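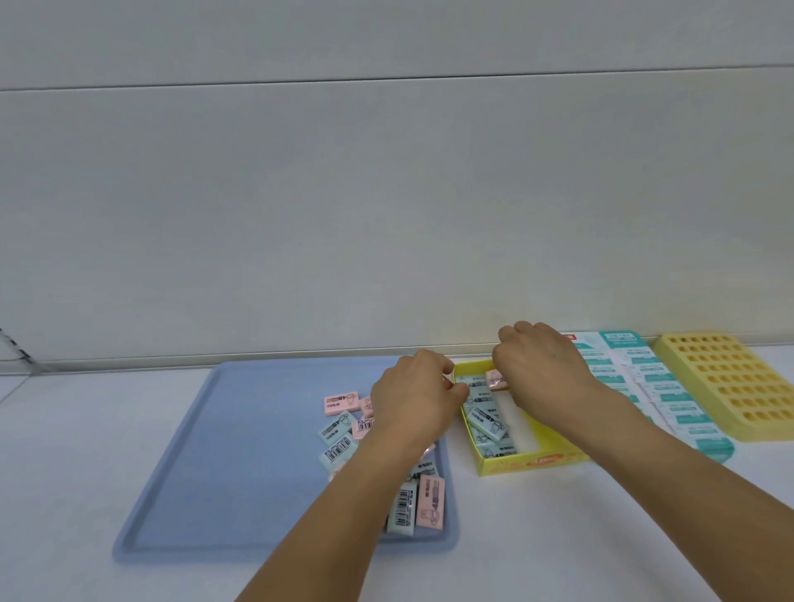 When will the shared school supply list start in Tulstead?

The shared list starts next August, at the beginning of the new school year, and it will be used by all six elementary schools in the town.

Until now every school in Tulstead has written its own list of things that parents must buy. In some schools the list was even made by each teacher separately, so a family with two children in the same building could receive two very different papers. One asked for glue sticks, the other for liquid glue. One wanted wide lines in the notebooks and the other did not say which lines, and the parents had to call the office to ask.

The school district said this week that it will end this practice. There will be one list for grades one and two, and a second one for grades three to five. Both lists will be published in spring, and the schools will not be allowed to add anything to them without the agreement of the district office.

The decision comes after a survey in which 200 families took part. Many of them wrote that price was not their main problem. They complained more about the time. The lists came out late, the shops in the center had already sold the things that everybody needed, and parents drove to Trenlow for a certain kind of folder that later stayed in the backpack until June.

"My daughter had to bring a protractor in second grade," wrote one mother in her reply to the survey. "The teacher told me later that it was copied from an old list and that no child needed it."
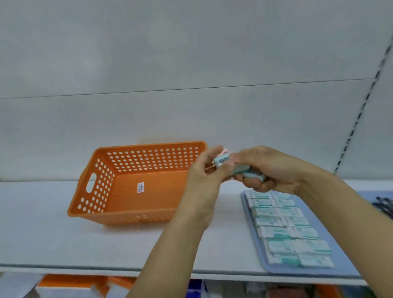 The shops in the town were asked for their opinion too, and most of them are in favor. At Arruda, the stationery store across from the post office, the staff said that August is the most difficult month of the year, mainly for the reason that they have to guess. Each school has its wishes, and the store learns them at the same time as the parents. If the list is known in spring, the order can be placed in early summer and the prices are usually better.

The wholesaler Bimosov, which delivers to Arruda and to two other stores in the area, has said it can hold the price of the listed items until the end of September. It wants to see the final list before it signs anything.

Not everyone is satisfied. A group of teachers wrote to the district that the work in their classrooms is different and that the materials should be different too. Art is the subject they are most worried about. Under the new rules, paint, brushes and special paper will be paid for by the schools and will no longer be on the list for parents. The teachers fear that the art budget, which was not raised this year, will be too small for this.

The district answered that it will look at the art budget in February. It did not promise an increase.
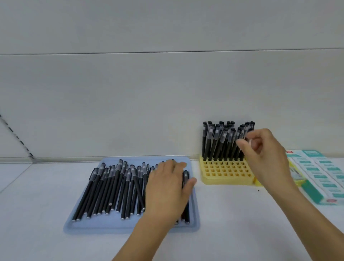 By Tomás Meireles
Tulstead, 11/18/21

There was also a longer discussion about brands. Some of the present lists name the brand of crayons or glue that should be bought, and the new ones will not. A teacher may tell parents which products have worked well in class, but only if they ask, and no child can be sent home with a note because the brand is the wrong one. Several parents had written about such notes, and one of them had attached hers to the survey.

Another change is about quantities. At present some families are asked to buy for the whole year at once, and the teacher collects everything in a common cupboard. From next year there will be two smaller purchases, the first in August and the second after the winter break. Families can still bring everything at the start if they find this easier. What is not used by a child goes home with this child at the end of the year – this was a wish that appeared very often in the replies.

Trenlow has used a shared list for seven years. The school office there said that the first year was not easy. The list was too long, and it was printed with a mistake in the size of the notebooks, so that many parents bought the wrong ones and the stores had to take them back. After that it was made shorter. A teacher from each school now reads it before it goes to the printer, and Tulstead plans to do the same.

For families who can't afford the supplies, the existing help will continue. Parents apply at the school office with a one-page form, and they don't need to explain their reasons in writing. The district would like to make the form available online, but it could not say if this will be ready by August. Paper forms will be accepted in any case.

Private schools are not included in the plan. The middle school is not included either, although its principal has asked to receive the draft. She said that the children who arrive in sixth grade bring very different things with them, and that it would help her to know what they already have at home.

A draft of both lists can be read at the public library and in the office of every elementary school until the end of January. Comments may be left there in writing or sent by mail to the district office. The library copy is kept at the front desk and can't be borrowed, but pages may be copied free of charge.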